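4.2 Clearing a table in simulation

We tested the Rostirik policy on 366 simulated table tasks. The robot must take a named object from a table and leave the other objects in place (Figure 4).

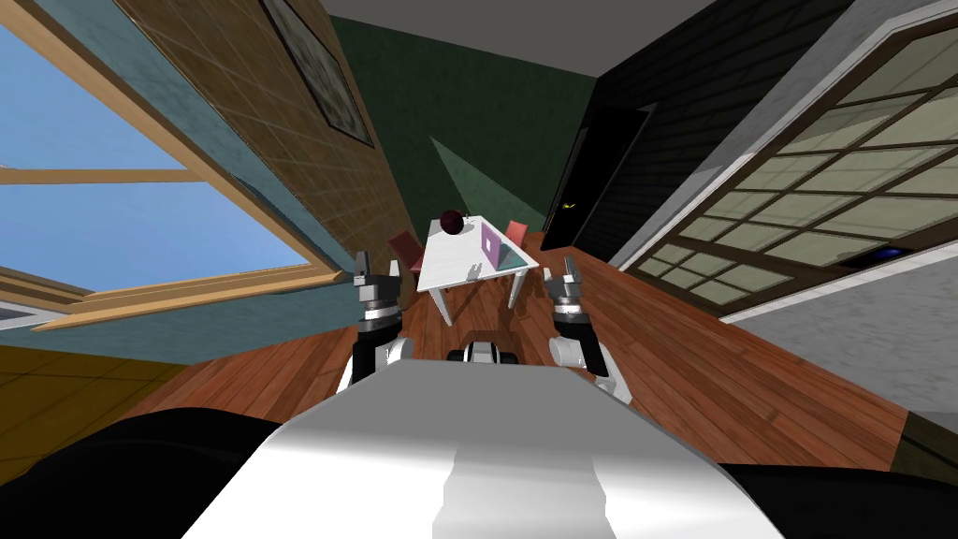

Household chores are still difficult for two-arm robots when objects differ strongly in shape. A ball allows many grasps, but an open laptop allows only a few. In the room of Figure 4 both objects share one small table, with the maroon ball toward the left and the laptop toward the right, so the choice of arm also matters. Our policy selects the arm before it plans the grasp – it cannot change this decision later.

Figure 4. Two views of the table task. In the second view, the right gripper is beside the front corner of the table, with its fingers toward the laptop. 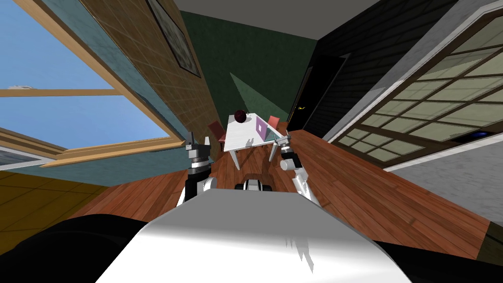
4.3 Training data

The policy was trained on 3,309 demonstrations.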